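Home News Interviews Archive Contact

Holding the proof: a conversation with Yung-ching Chiang

Yung-ching Chiang has managed fermentation at the Tse bakery in Dundamside for ten years. Before that she worked in grain storage, and she still talks about dough in the terms of that trade: moisture, mass, temperature, time. Her starting point is that most faults in bread are recorded in the dough well before it reaches the oven, and that most bakeries do not keep the record.

"People write down the recipe and the bake," she said. "They don't write down the flour temperature. In winter the sacks by our loading door are far colder than the ones inside. If you don't correct with the water, you have a different dough."

The correction is plain arithmetic. The bakery sets a target dough temperature, subtracts the flour, room and mixer contributions, and adjusts the water to suit. Chiang keeps the mixer figure on a card taped to each machine and measures it again every September, when the new crop flour arrives. For the warm doughs her upper target is 80 degrees Fahrenheit. Above that, she said, the rise gets ahead of the flavor.

Enriched doughs are held separately. Butter and sugar slow the yeast, and a croissant dough that warms during folding loses its layers. Chiang rests it for four hours between the last fold and shaping, longer than the bakery's earlier practice, and accepts the loss of rack space.

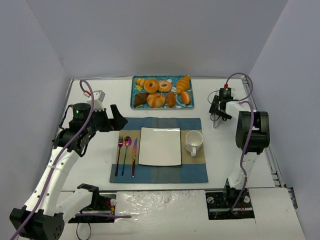 JOLVILLE, 3/18/23 – The second part of the interview took place at the Zellmont mill, where Chiang was reviewing flour deliveries with Hoi-yan Huang, the mill's quality lead. A mill has stood on the site since 1713, although none of the present equipment is old.

Huang's main subject was ash content, which buyers tend to treat as a grade. "It tells you how much of the outer grain is in the flour," she said. "It doesn't tell you how the dough will behave. I would look at falling number first."

A low falling number indicates high enzyme activity, often from grain that sprouted before harvest. The crumb turns gummy and the crust colors early. Chiang said she had once spent a week adjusting oven settings for a fault of exactly this type.

"The oven was fine," she said. "I should have called the mill."

The two now share a single log, with mill results in the left columns and dough readings in the right. Huang would like to add water absorption by lot. Chiang agrees in principle, but wants the test run at her own dough consistency – the standard one is stiffer than anything she sells. They had not settled the point by the end of the visit.

Contact the editors | Copyright 2023, all rights reserved | Back to top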